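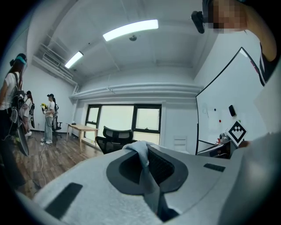 Clurnwood Facilities and Space Planning, Drandville Office

Photo gallery: the window room after the refit
Posted 23 Jul 2026

The announcement that went out about the window room used the word "transformed" twice. We are the department that ordered the furniture, and we would have gone with "changed." The room got a new floor, new tables and new chairs, and it cost $2,533 in furniture alone, which is a modest bill for a transformation and a fairly large one for a place where people mostly stand around before lunch. You can judge for yourselves.

Window room, whiteboard side, in daylight. Mesh chairs, thin-legged table, and a white power cable on the floor that we will come back to.

The window is the one thing everyone agrees on. It is wide, it has black frames, and the light that comes in is very good. Whether it is good for working is another matter. The survey we ran after the refit drew 164 replies, and "bright" turned up on the list of things people liked and again on the list of things they wanted fixed. The supplier says blinds would solve it. The supplier also sells blinds. We would like to see a full November in there before paying for any, as the sun sits low that month and we'd be guessing until then.

The table came from Clusley and is listed in their catalog as suitable for "any kind of collaboration." It's a light wooden table with thin legs. It looks nice against the plank floor and it takes up little space to the eye, if not to the tape measure. Our doubts are about the legs. The old tables were ugly and you could sit on them, and people did. Please don't sit on these until we have had them a while longer.

The chairs are the black mesh kind, chosen after a trial that lasted 8 working days. Eight days tells you if a chair is terrible. It doesn't tell you much about year three, when the mesh starts to give. Clusley offers a long warranty, and we have read it, and it covers less than you would hope. We bought 40 for the whole floor anyway, mainly on price. They do roll well on the planks, perhaps a little too well.

The whiteboard is big, white, black-framed, and already has faint marker on it. The brochure promised a surface that "wipes clean every time." There is an eraser on the board, so the means are at hand. We are told that the marks come off with the proper spray. We were told the same about the last board, which now lives in the storage room behind the elevators. The magnets, a small red one and a small dark one, are at least a proven technology.

As for the power cable, the plan by Bhat, the firm that drew up the layout, shows no cables crossing the floor at all. Plans usually don't. Floor sockets were priced and put off, and until they are approved anything plugged in will need a lead from somewhere. Watch your feet, and if you move a table, move the lead too. We have asked for a cable cover. The request is open.

Has the room been a success? It gets booked more than it used to, but it was also closed for most of the spring, so any number would look good next to that. We'll run the same survey again once the newness has worn off, with the same questions in the same order. Comments on the chairs in particular can be left on the sheet by the door or sent to the facilities inbox, with the subject line "Window room."

Next in this gallery: the small room opposite, once the paint has been agreed on.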